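Zellisley Robot Open Day: Your Questions

We've gathered up the things people ask us most, and Selma Dumitrescu has done her best to answer them all. If yours isn't in the list, do write to her at the front office and she'll get back to you — she really does read everything!

When is it, and do I need a ticket?
Doors open on 8/10/18 at 10 in the morning and we go on until 3. It's free, and you don't need a ticket for the main hall. The hands-on sessions in the Haslam Room are a different matter, as we only have 42 places for the whole day, so please sign up at the welcome desk when you come in.

What will I see at the small arm table?
This is the one the children tend to drift back to, and plenty of the grown-ups too. Ermira Dervishi runs it, and the job is a simple one to explain: pick up a block, carry it over to the cardboard tray and let it go. Watching an arm work its way through that is a lot more gripping than it sounds (sorry, Ermira has heard that one before).

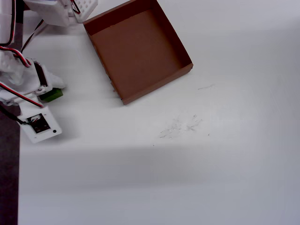 The small arm with a green block at its gripper, and the tray still empty.

Can my daughter drive it herself?
Yes, if she has a place in one of the sessions. Ermira or Mateja will sit with her the whole time, and we ask that fingers stay off the table while the arm is moving. Long hair should be tied back, please.

Will it always get the block in the tray?
Oh, no! It drops them now and then, and you're very welcome to groan along with everybody else. We just set the block back down and have another go.

Is there somewhere to eat?
The Fokico cafe by the side entrance will have soup, sandwiches and cake, and you can bring your own lunch if you'd prefer — there are benches out back.

I can't make it. Will there be another?
We're hoping for a smaller one in December. Leave your email at the desk or with Selma.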